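Call for Participants: Open Day Demonstrators and Visitor Evaluators
Nilero Center for Automation Practice
Posted under the Skondex Public Program

The Nilero Center for Automation Practice invites applications from adults who wish to take part in its next open day, to be held on Tuesday, November 18, 2025. Participants will join staff at the demonstration booths, speak with visitors, and complete a written evaluation of each session they attend.

The open day is intended for members of the public, teachers, and employees of small firms who have had little or no contact with robot arms. Registration for general visitors is capped at 200. Applications to serve as a participant are handled separately, and 85 places are available.

Booth work for this edition centers on household assembly and repair. The picture framing station, coordinated by Nasrin Zamani, deals with the handling of frames, prints, backing board and clear sheets. The Plamov station covers simple plumbing fittings. Both are run by two-arm systems, and visitors may follow the work at close range from the marked standing area.

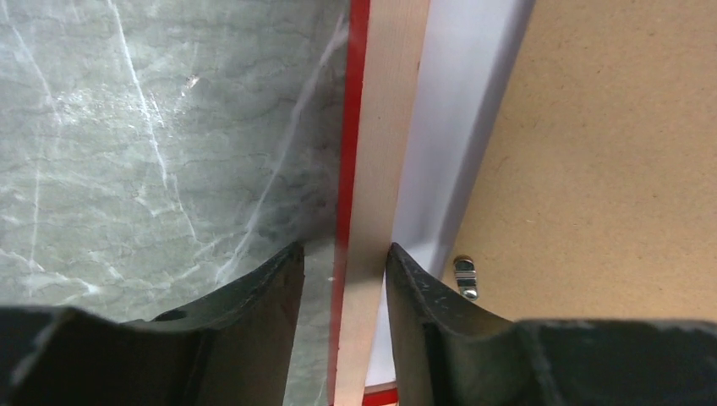 Do participants need experience with robots?
Applicants come from many fields, and the only requirement is attendance at the briefing held on the morning of the open day.

Duties

Participants are assigned to one booth for the full day. They greet visiting groups, give a short spoken introduction from a prepared text, and pass technical questions to the booth operator. Participants do not operate the equipment. Evaluation forms are collected at the end of each session - late forms cannot be accepted.

Requirements

Applicants must be 18 or older on the date of the event and able to stand for extended periods. Good spoken English is required, and a second language is welcome. Closed shoes must be worn in the booth area. Long hair must be tied back, and bags are to be left in the Kawaguchi Room on the ground floor.

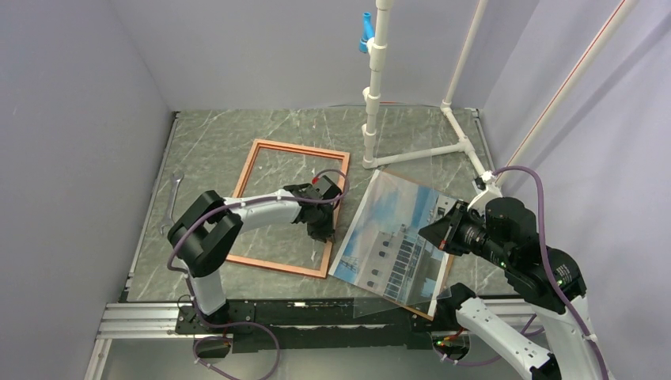
Two-arm booth with picture frame, print and white pipe fittings.

Compensation and Hours

Selected participants receive a flat payment of $127 for the day, together with lunch. Travel costs are not reimbursed. The day begins with the briefing at 8:30 a.m. and ends at 5:00 p.m. Persons who took part in the April open day may apply again - preference will be given to new applicants if places are short.

How to Apply

Send a letter of no more than one page stating your current occupation, your preferred station, and the name of one reference. Letters should be addressed to Renzo Cirillo, Public Program Office, and may be delivered by mail or left at the front desk. Applicants will be notified of the outcome within 3 weeks of receipt. Requests for accessible seating or other arrangements should be included in the letter.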